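So the June budget is done, or as done as it's going to get before Saturday. I told myself I'd keep the whole gripper setup under $3,500, and the cart currently says $3,019, so yay me (shipping not included, don't ask).

The biggest chunk is the second pair of hand-held grippers from Brakberg. I went back and forth with Trendik's cheaper set for ages, but their finger pads only come bonded on, and pads are the thing I go through like paper towels!

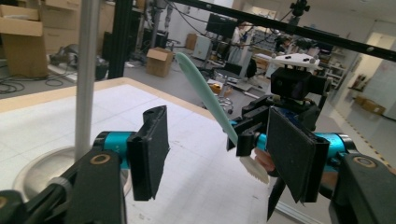
Spare pads are $44 a set at Clellinar and I put down 8 sets, which felt greedy until I looked at what we spent last year ordering them one at a time. Never again. Tang does a bulk pack too, but the lead time is 40 days and I'm just not that organized.

Then there's all the boring stuff I always forget to budget for: cables, screws, brushes, a stand or two to hang things from. It adds up so fast.

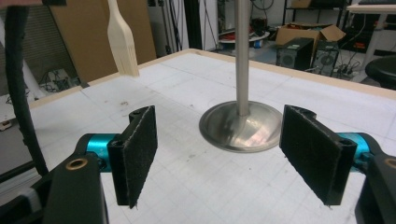 I'm still torn on the extended warranty. I skipped it last time and got away with it, and the money would pretty much cover a nicer table (I want one so badly). If you've bought from Brakberg and had to send something back, tell me how it went in the comments, please, before I hit order.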